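We use cookies to keep you signed in to the Poltideck documentation and to see which pages get read. Accept all / Manage settings

5. Setting up a scored table run

Read this section before you quote a success rate from Poltideck to anyone. Sections 3 and 4 got the arm moving and the cameras talking. None of that tells you whether the Tunorard method does what its report says it does, and the default settings won't tell you either. They were picked to make demonstrations go smoothly. Several of them flatter the result.

The report gives 24 successes out of 25 for picking up a named object from a cluttered table. When we repeated the test on the Testow bench with the same weights and a stricter rule for what counts, we got 14 out of 25. Both figures may well be fair by their own rules. The steps below produce the second kind.

Before you start, you need:

- a table with a plain, pale top, fixed to the same frame as the arm
- the wrist camera, one overhead camera and at least one side camera, all calibrated as in section 4
- the Fontes object set, or your own set with a written list
- a printed layout sheet for each trial
- a second person to score, who doesn't know which version of the policy is running

5.1 Checking the wrist view

The wrist camera carries most of the weight in Tunorard. It is also where people fool themselves most easily, as a policy that only works with an object in one familiar pose will look very clever for as long as you keep handing it that pose.

1. Start Poltideck in scoring mode. Demo mode looks much the same on screen but lets the operator nudge the arm, and the log doesn't record the nudge.

2. Move the arm by hand to the hover position over your first target.

3. Open the wrist view and check that both fingertips are in the picture and that the target isn't hidden behind either of them.

4. Turn the target so that any label faces a way the training set didn't favour. If you don't know what the training set favoured, find out. "Mixed" isn't an answer.

5. Save a still from the wrist camera with the trial number.
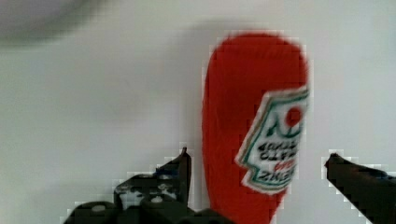

Wrist view with the plush ketchup bottle between the two fingertips and its label upside down.

6. Compare the gaps on either side of the target. An uneven gap at hover is allowed and is useful to keep in the test. Don't centre the gripper by hand to help it along.

Note: The report says that the method "reads" objects. Treat this as a claim to be tested. A bright, solid colour is enough to find a good many kitchen items on a pale table, with no reading at all. If every target in your set is the only thing of its colour, your run can't tell the two apart. Put in at least one other object of a similar colour and ask for each of them by name in separate trials.

Caution: Keep hands clear of the fingers once the hover position has been set. The arm holds its position under power and scoring mode has no soft start.

5.2 Laying out the table

Most of the difference between our figure and the published one came from this step. The report says objects were "placed at random". We asked what that meant and were told that a person put them down wherever felt right. People are bad at this. They leave a neat space around the target, they keep things away from the edges and, after an afternoon of failed grasps, they start putting the bottle where the arm likes it.

7. Take the layout sheet for the trial. Poltideck will print one from Tools > Layouts. Use a fresh seed for each batch and write the seed on the score sheet.

8. Place the large items first, then the small ones. Large items change what the overhead camera can see and where the arm can come in from.

9. Place the target last, on its mark, in the pose shown. If it rolls, let it roll, and note where it ended up.

10. Step back and take the overhead still before the arm moves. Take another at the moment of first contact.
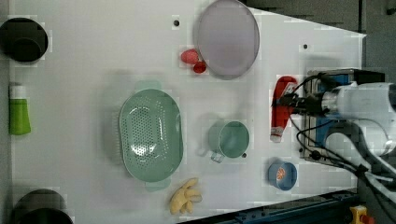

11. Check the overhead still against the sheet. An object counts as correctly placed if its mark is at least half covered. Anything further out means the trial is laid again, and that applies before the arm moves only. You may not throw out a layout after seeing the result.

12. Leave the other objects where the last trial put them if the sheet says "carry over". This feels untidy. It is also the only part of the test where the policy has to cope with its own mess, and we saw more failures there than anywhere else.

Note: Fixing holes in the table top show up in the overhead view as small dark spots. We were told that the policy ignores them. We have no evidence either way, so don't cover them halfway through a batch. Cover them from the start or leave them alone, and say which.

Caution: Before you enable the arm, check the run of every cable between the wrist and the base. A loose loop can catch a bowl rim and drag it, and a bowl dragged on to its target will be scored as a success by the automatic scorer. We have watched this happen.

5.3 Choosing what counts

The automatic scorer in Poltideck marks a grasp as good when the fingers stop short of fully closed and the wrist load changes. Both of these can be true when the gripper has hold of the wrong thing, or of the side of a bowl. Turn the scorer on if you like, but treat its output as a second opinion.

13. In Settings > Scoring, switch "Auto accept" off. It is on by default.

14. Set the time limit to 35 seconds. The supplied setting has no limit, and without one a policy that paws at an object until something gives will pass.

15. Set retries to none. The report allows retries and mentions it in a footnote.

16. For targets that sit inside another object, such as a packet in a bowl, decide before the batch whether moving the container is a failure. We count it as one if the container leaves its mark. Write the rule at the top of the score sheet in words that the scorer can apply without asking you.

17. Have the scorer watch from the side camera view. Overhead, a packet held in the gripper and a packet lying just beneath it look the same.
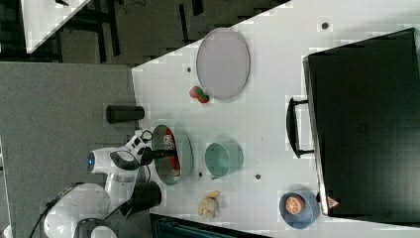 Shota Yagi thinks these rules are too hard. His view, sent in after an earlier issue of this guide, is that a robot in a kitchen would be allowed a second try, that a bowl pushed a little to one side harms no one, and that by banning retries we are measuring something no user would care about. He would rather see the rate given with retries allowed, and the number of tries printed next to it.

We have no quarrel with printing both. What we object to is printing only the kinder one. If you want retries, run them as a separate batch with fresh seeds, and keep the two rates in separate columns. Don't work out the no-retry rate afterwards by picking out the first tries, as the operator behaves differently when there is a second chance coming, and so does the person laying the table.

Note: Yagi's point about the bowl is a fair one for tidy-up tasks, and we may loosen step 16 for those. For pick tasks it stands.

5.4 Running the batch

18. Leave the arm at its rest position and run one empty cycle with no instruction. If it moves towards an object, stop. Something has been left in the instruction box from the last session.

19. Type the instruction exactly as printed on the sheet. Don't reword it between trials. "Pick up the orange" and "get the orange slice" gave us different behaviour with the same layout, and it would be very easy to settle on the lucky wording without noticing.

20. Press Run and take your hands off the desk.

21. When the arm stops or time runs out, the scorer writes pass or fail before anyone speaks.

22. Save the log, return the arm to rest and lay the next sheet.

23. Carry on to the end of the batch, even if the first few go badly. Batches stopped early and started again after "a small fix" are the commonest fault in the score sheets people send us. A fix means a new batch.
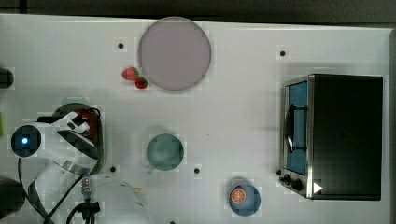

Keep the shiny and bulky items in for the whole batch if they're on the sheets. An oven door or a steel edge throws light about and blocks one of the side views, and it's tempting to take the thing away once it has cost you a couple of trials. The report's own test table had no tall items on it at all. That doesn't make its result wrong, but it does make it a result about low clutter, and the summary doesn't say so.

Caution: Tall items must stay outside the elbow sweep marked on the layout sheet. Poltideck plans around the table top only. It has no idea how tall anything is unless you enter the height under Tools > Obstacles, and even then check the first move at slow speed.

5.5 Reading the result

24. Give passes out of trials, then the rate. A bare percentage hides how small the batch was.

25. List every failure with one line on what went wrong: wrong object, missed grasp, dropped, container moved, out of time. If most of your failures land in "other", the scorer needs better rules.

Before blaming the policy for a bad batch, run the check in section 4 again. A wrist camera that has shifted in its mount will give you missed grasps that all fall to the same side. Before praising it for a good one, do the same check, and then swap in two targets it has never seen. We'd like to hear from anyone who gets past 14 with the holes left uncovered, carry-over on and retries off. Send the seeds and the full logs along with the score sheet.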